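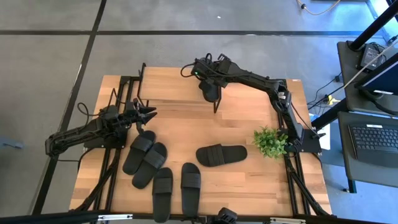 Mesa de madera con dos brazos robóticos, sandalias negras y una planta artificial.

Mil árboles y una pérgola: lectura atenta del plan climático de Tundumell
Memoria del proyecto de segundo curso
Optativa de Medio Ambiente y Políticas Locales

Resumen

Tundumell tiene 3.347 habitantes, un río que en agosto se cruza andando y un plan municipal de adaptación al clima de 90 páginas. Nuestro grupo se lo ha leído entero, incluidos los anexos, y después ha salido a la calle con un termómetro para ver cuánto del plan se encuentra fuera del papel. La respuesta corta es que bastante poco. La larga ocupa el resto de esta memoria.

1. Por qué este tema

Al principio íbamos a trabajar sobre los acuerdos internacionales del clima. El tutor nos recordó con mucho tacto que el proyecto duraba un trimestre y que convenía elegir algo a lo que se pudiera llegar en autobús. Así acabamos en el plan de Tundumell, que el ayuntamiento presentó con una charla, un folleto plastificado y una merienda de la que los vecinos guardan mejor recuerdo que del folleto.

Queríamos contestar dos preguntas. La primera, qué se compromete a hacer el municipio exactamente, con verbo y con fecha. La segunda, si en las zonas donde el plan se da por cumplido hace menos calor que en las demás.

2. El documento

Leer el plan seguido lleva dos tardes. Tiene un capítulo de diagnóstico que está bien hecho, con una serie de temperaturas del valle y un mapa de las calles con menos sombra, y después cuatro capítulos de medidas en los que el lenguaje se va aflojando. Pasamos todas las medidas a una tabla y las clasificamos por el verbo principal. Ganó «fomentar» con mucha ventaja. Le siguen «impulsar», «estudiar la posibilidad de» y un «sensibilizar» que aparece hasta en el apartado de alcantarillado.

Medidas con plazo y responsable encontramos muy pocas. La más conocida es la plantación de 1.000 árboles en el barrio de Karkach y en la ribera del Aneck. Otra es la pérgola de la plaza, a la que el plan llama «refugio climático» y los vecinos llaman la pérgola. También figura una partida para que los comercios instalen toldos, con ayudas de hasta 2.000 euros por local. Para pedirla hay que rellenar un formulario que remite a un anexo que no está en el documento. Lo solicitamos por registro y nos enviaron de nuevo el plan. 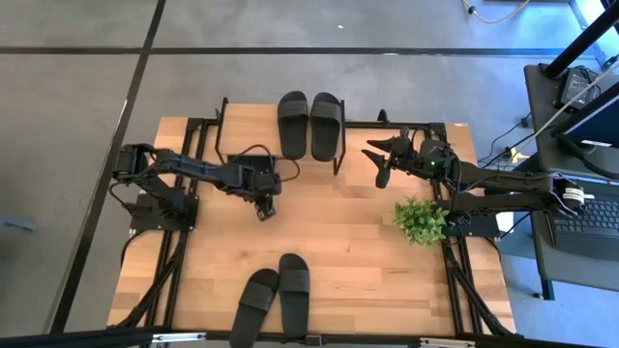
Dos brazos robóticos enfrentados, uno a cada lado de la mesa.

3. Método

Elegimos tres recorridos a pie. El primero atraviesa Karkach por la calle mayor y la cuesta del lavadero. El segundo sigue el paseo del Aneck desde el puente hasta el molino. El tercero da la vuelta a la plaza y entra en el casco antiguo. En cada uno marcamos varias paradas, siempre las mismas, y anotamos la temperatura del aire a la altura del pecho, la del suelo y si la parada estaba al sol o a la sombra.

Medimos a las nueve de la mañana, a las tres de la tarde y al anochecer. La toma de las tres se sorteó en cada salida, y conviene que conste que el sorteo fue limpio aunque le tocara tantas veces a la misma persona.

Los termómetros eran prestados del departamento. Antes de empezar los comparamos entre sí dejándolos juntos una tarde en el aula, y descartamos uno que tenía opiniones propias. Para la temperatura del suelo apuntamos siempre al centro de la acera, salvo en el paseo, donde no hay acera y apuntamos a la tierra. Ese cambio de superficie complica la comparación, como se verá.

Además de medir, preguntamos. El cuestionario era breve: si la persona conocía el plan, si había notado algún cambio en su calle y a dónde iba cuando apretaba el calor. Lo pasamos en el mercado y en la puerta del centro de salud.

4. Lo que salió

La sombra enfría. Reconocemos que para esto no hacía falta un trimestre, pero la diferencia entre unas paradas y otras del mismo recorrido fue mayor de lo que esperábamos, sobre todo en el suelo. Las paradas más frescas a las tres de la tarde están en el casco antiguo, en callejones trazados por gente que no había redactado ningún plan de adaptación. Les sigue el tramo del paseo con chopos viejos.

En Karkach, los árboles de la plantación existen. Algunos tienen hojas. La mayoría son todavía varas con tutor, y en varios casos el tutor da más sombra que el árbol. No lo decimos como reproche a los árboles, que hacen lo que pueden con la edad que tienen. El problema está en que el plan da la medida por «ejecutada» y le asigna ya el efecto de enfriamiento de un arbolado adulto, sin prever riego para los veranos que faltan hasta llegar a eso. En la cuesta del lavadero vimos alcorques con la vara seca y otros sin vara.

La pérgola tiene un techo de lamas muy bonito, orientado de tal manera que a las tres de la tarde el sol cae sobre los bancos. A las nueve de la mañana, en cambio, la sombra es excelente.

En cuanto al cuestionario, casi todo el mundo había oído hablar del plan y casi nadie sabía decir qué contenía. A la pregunta de a dónde iban cuando apretaba el calor, la respuesta más repetida fue el supermercado Kuroda, pasillo de congelados. El Kuroda no aparece en la red de refugios climáticos. La biblioteca sí aparece, aunque en agosto cierra.
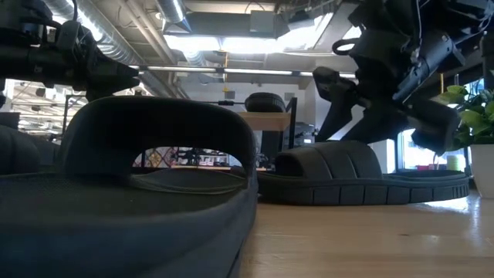 Tundumell, julio

Añadimos este apartado después de la última salida, con las notas de campo ya pasadas a limpio. Volvimos a Karkach a las tres de la tarde para repetir las paradas en las que los datos de primavera bailaban. El orden se mantiene: callejones, chopos, plaza y, al final, la calle mayor de Karkach, donde la suela de las zapatillas empezaba a notarse blanda. Han regado la cuesta del lavadero al menos una vez, a juzgar por los cercos en los alcorques. También han colocado un cartel que explica la plantación, y la parada más fresca de la calle resultó ser la que queda detrás del cartel.

5. Limitaciones

Son pocas salidas y un solo municipio. No tenemos medidas anteriores al plan, así que no podemos afirmar que una calle esté mejor o peor que antes, solo que está así. La comparación entre acera y tierra habría que rehacerla con superficies iguales. Y la gente que va al mercado por la mañana no es toda la gente de Tundumell; falta sobre todo quien trabaja fuera y quien no sale de casa con calor, que probablemente sea quien más tendría que decir.

6. Propuestas que hemos enviado al ayuntamiento

Riego asegurado para la plantación durante los primeros veranos, con una partida propia.
Reposición de las varas secas antes de contar la medida como ejecutada.
Girar las lamas de la pérgola o, si no se puede, los bancos.
Abrir la biblioteca en agosto por las tardes.
Adjuntar el anexo de los toldos.

El registro nos devolvió un justificante con sello y la indicación de que el escrito se tendrá en cuenta en la próxima revisión del plan. Hemos buscado en el texto cuándo toca esa revisión y la fecha está en el anexo.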